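Hanembridge open day: a Thursday well spent

I had been meaning to get over to Hanembridge ever since Rosalía Sarmiento mentioned that the packing rooms at Skarnley were opening their doors again, and on Thursday I finally caught the early bus and went. It was raining, of course, but there was tea at the door and a very cheerful welcome (and a biscuit tin that I visited more than once!).

Our group was taken round by Florencio Urquijo, who has a lovely unhurried way of talking and let us linger as long as we liked. Upstairs they look after bags and everyday bits and pieces, 595 items on the list at present, and I'm afraid I fell for the children's things straight away. My favourite was a little backpack in orange and teal with a plush animal head at the top. I have a granddaughter starting nursery and I very nearly asked if I could take it home. 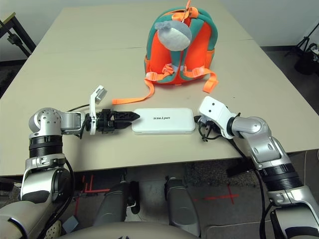 The little orange and teal backpack, with a flat white box on the table in front.

We talked for ages about straps. Florencio likes them tucked in before a bag goes into its carton, and several of us confessed that ours at home trail all over the hall floor. A lady from Clernoneo showed us how she rolls hers and holds them with a bit of ribbon, and I have since tried it on my walking rucksack with fair success.

After lunch (leek soup, very good) came the containers, which I'd expected to hurry past and didn't. I do like a plain white container, and this one had a neat groove down its face and a small raised piece at the top.
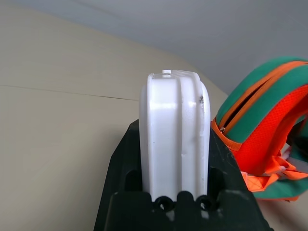

White plastic container, with a small dark smudge near the shoulder.

Parking is behind the Carrasco building, 2 pounds for the day, and the 342 bus stops opposite. Do bring a cardigan, as the upstairs rooms are chilly. Rosalía is hoping to go in April, and I've already said I'll join her.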